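3.2 Containers and contents

Items were stored in two-section bins taken from the returns area of the Stumham depot. Each bin is divided lengthwise by a sloping panel, so that the front compartment is wider than the rear one. The bins had been in daily use before the study and were not cleaned or resurfaced. Floor wear was recorded in April, following the scale of Kang, and bins with cracked walls were excluded.

The item pool held 170 household articles and toys, chosen to mix rigid, soft and see-through bodies. Across 560 fillings, articles were placed in the front compartment without sorting. Contact between neighbors was allowed – and was common for shapes with legs, tails or narrow necks. Figure 4 gives one such filling, with a toy dinosaur lying against a translucent red-orange object. 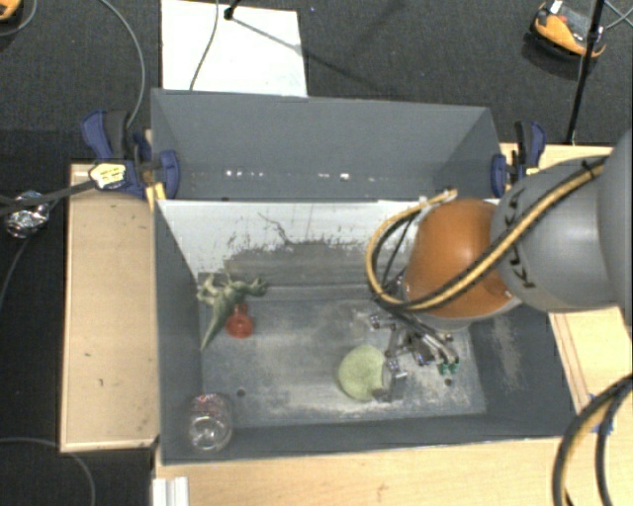

Figure 4. Front compartment at low fill. A clear container is at lower left, a yellow-green rounded object right of center.

Clear containers were the hardest to outline by hand, as bright reflections along the sides were often taken for edges. The two raters disagreed on 13 of the fillings, all of them with at least one clear item. These were outlined again using the Drosmont rules and kept in the set.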